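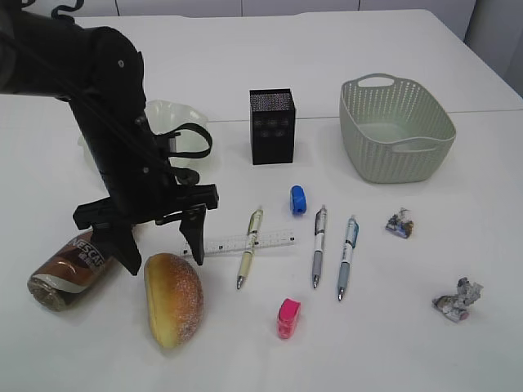

I've been writing letters again. Paper ones, with a stamp, that take days to get anywhere. It started in September when my old college roommate Gemma Parsons moved out to Bindport, where the phone signal is apparently one bar if you stand on the porch. She sent me a postcard with four lines on it and I was so happy to get it that I read it in the driveway with the car door still open.

So I wrote back. It took me an entire evening! I used to fill both sides of a page without stopping, and now my hand cramps up after two paragraphs and my handwriting looks like my grandfather's (sorry, Grandpa). My first try had so many crossed-out words that I copied the whole thing over.

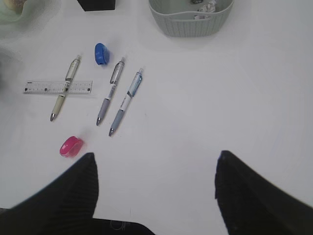
I've gotten better since then. I keep a running list of stuff to tell her, mostly dumb things, like the woodpecker that's decided my gutter is a tree, or the soup I made with way too much dill. By the time I sit down I've got plenty to say and I just go. Gemma writes the same way. Her last one was 14 pages, and three of those were about a fight over a parking spot at the Bindport library – I was riveted.

My neighbor Merle Quinlan heard about all this and brought over a shoebox of letters his sister wrote him in the years she was teaching abroad. There are 144 of them, because of course Merle has counted. He let me read a few. She spends nearly 300 words on a pair of boots that didn't fit, and then mentions at the very bottom, squeezed in sideways, that she's engaged. Merle says he didn't notice that part until his mother called him up yelling. 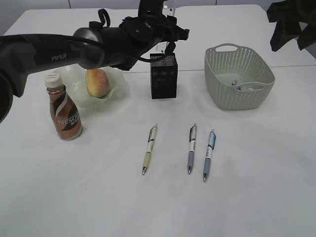
I've been thinking about who else I could write to. My aunt, definitely. She'd love it and she'd also correct my spelling. Maybe my cousin in Ackroyd, though he hasn't answered a text since spring, so I'm not holding my breath.

Anyway, I owe Gemma a letter and the mail goes out at 4 p.m. If you want to be on my list, leave me a comment and I'll get in touch for your address. Fair warning, you'll be hearing about the woodpecker.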